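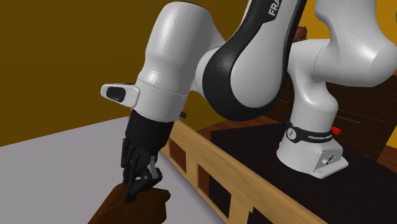
Will the arm take over the packing bench at Florkero?

The plan is for the arm to do the reaching and setting down, and for the people at the bench to keep the checking, the wrapping and the final say on what leaves the room. Most of this README grew out of that question, so we put it first.

Bridia bench set, README

Welcome, and thank you for opening this file before the data! Bridia is a set of simulated pick-up runs that we put together at Florkero while we were working out how a Franka arm might share the work on our small-goods bench. It holds 712 runs, split into 600 for training and the rest for testing. Every run is simulated, and the rooms are made-up rooms with tables, cabinets and colored walls, so please don't look for our real workshop in them (ours has far more tape on the floor).

What is in the folder

Each run has its rendered views, the joint positions, the gripper opening and a short line of text saying what the arm was asked to do. The text lines were written by people who work the bench, in the words they use with each other, and we left them alone even when two people call the same thing by different names. The folder called Paul holds the first version of the runs, and Isano holds the current one. If you're starting fresh, use Isano. Paul stays because some of our older notes point to it.

What we hope it changes, and what it shouldn't

The bench has 5 stations. Under the plan, 2 of them would get an arm, and the other stations would go on as they are. What people told us, more than anything, was that they were tired of the long reach across the table late in a shift, and that they did not want to spend the day standing next to a machine waiting for it to get stuck. So the job we wrote up for those stations has real work in it: sorting odd pieces, training new coworkers, and deciding when the arm should be stopped. Anyone at the bench may stop it, at any time, and doesn't have to fill out a form afterward.

We also agreed that stops won't be tallied by person. The logs from a live station would carry a station number and a time of day, and nothing about who was on shift.

Known gaps

Soft and floppy goods are poorly covered. Lighting is kinder than in a real room. No run has a human hand reaching in, so please don't use this set to judge whether an arm is safe beside people; that needs its own testing, with the people in question taking part.

Changes

December: fixed mismatched text lines in Isano, added the gripper opening to the test runs.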